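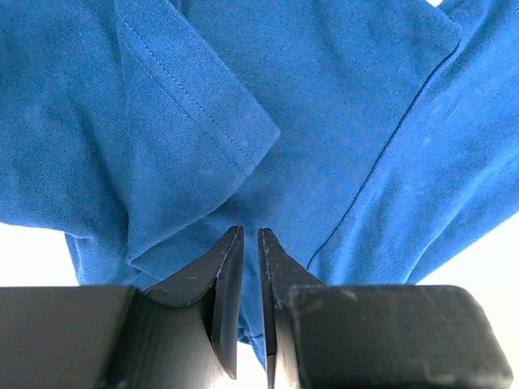
Clothing swap returns to Brestanura

The fall clothing swap will be held in the main hall at Brestanura in September 2026. Doors open at 12 and close when the tables are cleared. Entry is free, and you do not need to bring anything to take something home.

Last year 700 items came in, and much of the first hour went to sorting and folding. Marin Nikolovski is asking everyone to fold at home this time and bring clothes in bags marked by size.

For T-shirts and light knits, lay the shirt face down and smooth the sleeves. Fold each side in toward the middle, turn the sleeve back so it lies straight, then bring the hem up to the collar. Cotton knits crease easily when they sit in a heap, so fold them soon after washing.

Check the seams and cuffs before you pack. A little lint or light pilling is fine – a fabric comb takes care of most of it, and there will be 2 on the mending table. Please keep back anything with stains or open seams. Ilir Angelovski can take worn cotton separately for cleaning rags.

Bags can be dropped off at the Shehu Street entrance on weekdays until 4. Coats and shoes go to the side room, to the left as you come in. Hangers are needed too, especially the wide kind.

Clothes left at the end of the day will go to the Tedaleo thrift store.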